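Chapter 8
Clearing the Table

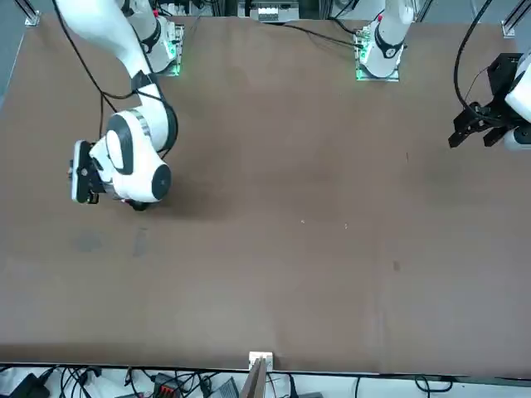

I learnt to clear a table properly from my aunt, Stamatia Margaritis, who ran the dining room of a small guest house in Wallau and could not bear a crumb. She'd stand at the kitchen door with a cloth over her shoulder and watch me carry plates out one at a time (I was nine, and terrified of the stairs!), and then she'd say, quite kindly, that I'd walked 400 steps to move eight plates. She was right, too. I went home and practised on my mother's crockery, which my mother didn't thank me for.

So this chapter is all about getting a tabletop back to bare, and it's a subject I could happily go on about for 95 pages. My editor has given me rather fewer. We'll begin with the surface itself, what it's made of and what it will put up with, and then move on to the order of work: food first, then glasses, then plates and cutlery, and the cloth last of all. I know plenty of people wipe as they go. I did it for years, and all I managed was to push the same breadcrumbs from one end to the other.

You'll meet Prodromos Manolakis again in section 8.3. He's the café owner from Chapter 5, the one with the wobbly trays, and he and I still disagree about stacking. He scrapes at the table and stacks by size. I carry everything off first and scrape by the sink, and I've put both methods in so you can try them on a real supper and make up your own mind.

Before you read on, find a table at home and look at it from low down, with your chin almost on the edge. Tilt your head until the light catches the top. Smears, rings and sticky patches that you'd never notice standing up should show quite clearly, and I'd like you to jot down where they are. Keep your notes, as we'll need them for the first activity on page 158.

8.1 Know your surface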